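3.2 Trying the kit in simulation

I should say up front that we paid for our own licence. Carutau sells its rack-handling kit as three things in one box: a fixture design for a post-and-rail frame, a library of gripping routines, and a simulated workcell you can run before you buy any metal at all. This section is only about the last of those. The sales page promises that a lab with no robotics staff can get from download to a working routine in an afternoon, and I was curious (and, I admit, a bit grumpy) about that claim, having spent most of a spring getting an older package to do something much simpler.

So I set myself up as the sort of customer the page has in mind. I read the quick-start guide, skipped the bits it said I could skip, and took the standard layout as it came: one large arm on a raised base, an open frame standing on a white table, and a thin panel to be carried in the gripper by a small flat tab. The guide calls the panel a "blade", so I will too from here on. Figure 4 has the cell with a blade held at the frame, and then the view from close to the gripper.

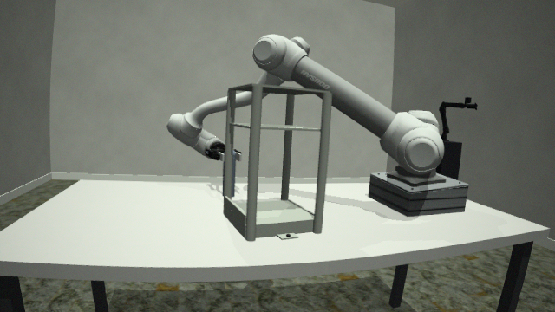 The install itself was painless. I had the cell running by eleven on a Monday morning, and the only snag was a missing settings file that the support desk sent over before lunch. After that I left the routine alone and let it go through 331 blade moves with the default values, just to see how it got on by itself. My colleague Lucyna Bielecka had already done the same with the Fudow package on the same computer, so we had something to hold it up against, although the two use different frames and I wouldn't want anyone to read too much into a straight comparison.

Of those 331 moves, 54 ended with the routine stopping itself and asking for help. That sounds like a lot! I thought so too, until I went through the log and found that nearly all of them came from the same spot, the moment when the lower corner of the blade has to line up with the post. The kit is cautious there. If the blade's angle is off by more than the limit you've set, it backs away and waits for you, and the limit it ships with is very tight. I loosened it a little and ran a shorter batch, and the stops dropped to five. I do wish the guide had mentioned this setting somewhere before its final chapter.

What I liked best was being able to look at a move from more than one place. The wide view is the one you'll want for checking that the arm isn't about to swing its elbow through something, and in our layout the forearm passes behind the top of the frame, so that's a fair worry. It doesn't tell you much about the last little stretch of the job, though. A blade is very thin, and from across the table you can lose it nearly edge-on, just when you'd most like to know how it's sitting.

The close view fills some of that gap, and it takes getting used to. The gripper parts come out almost black against grey, the frame leans over at a slant, and for the first hour I kept muddling up left and right. Lucyna got the hang of it much faster than I did. Her trick was to find the two thick outer posts first and work inwards from there, and once she'd told me that I stopped getting lost quite so often. I would still ask Carutau for a lighting control, as the fingers show hardly any surface detail and you end up judging them by their outlines. There's a brightness slider in the menu, but it only touches the wide view (I checked this twice, then wrote to them, and they agreed it was an oversight).

Then there's the price. The simulated cell costs 890 euros a year for one seat, with the routines included and the frame drawings extra. For a group our size that's bearable. For a teaching lab wanting a dozen seats it starts to hurt, and the people we know at Fosstead, who teach exactly this kind of thing, gave up on it for that reason and went back to writing their own. I asked whether there was a classroom rate and was told one was being thought about.

One more grumble before I move on. The log gives each stop a code, and the codes are explained in a separate document which uses slightly different names for the same parts. What the log calls a rail is a crossbar in the document, and I spent a good while hunting for a fault on the wrong piece of the frame. We've put our own matched-up list in the appendix for anyone who buys the kit and would like to keep their temper.

Figure 4. The simulated cell: the wide view, with the blade held at the frame (first panel), and the close view of the gripper and the lower end of the frame (second panel). 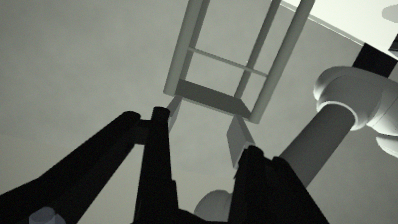

3.3 Moving to the Bundgaard bench

The real bench was ready for us in October, and we took the loosened angle limit across with us unchanged. I'd half expected to have to start again from the defaults. As it was, the first day went on measuring the frame and typing the numbers in, and we didn't move a blade until the second.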